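August, late, still in the lab

Reran the whole afternoon batch with the new ranking step and it held up. 79 picks out of the front bin, same object pool as last week, same limit on retries. The old version scores every grasp on its own and takes the top one. Mine asks the network to score each grasp twice, once for the pick itself and once for how much it will shove the neighbors around. Then I subtract a piece of the second number from the first. It's a small change, and Duangjai thinks it's too small to be a paper. She may be right.

Failures went from 19 to 6 over the same number of picks. I watched all 6 again after dinner. Most were the gripper closing on something soft and coming up with a pinch of fabric that slid out. The shove score does nothing for that and I never expected it to. One was a plain calibration error, and I'm leaving it in the count.

Somkiat wants the weight on the shove term swept properly before anybody believes the number. I picked it by hand on the first day and haven't touched it. Fair enough. I have 5 values written down and will start with the low end, where I think it turns back into the Birnon baseline.

Moved the clamps on the bins before the second half. They had been creeping a little each time the fingers touched a wall, and the depth crop was off by a few millimeters by lunch. 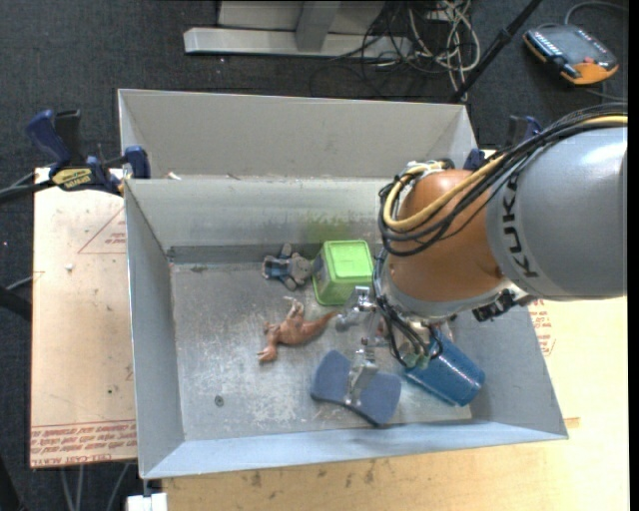 The plush is still the object I trust least. The depth map gives it a nice round top and the network loves it, then the fingers sink in. The translucent blue cup is bad the other way, hardly any depth at all - it gets picked mostly by luck and I should say so in the write-up.

Duangjai asked why I don't just add a suction cup. Told her that's a different project.

Tomorrow: sweep, then copy the logs off before the disk fills again. Ask Somkiat for the Šimek script that plots failures by object. Home by ten if the backup finishes.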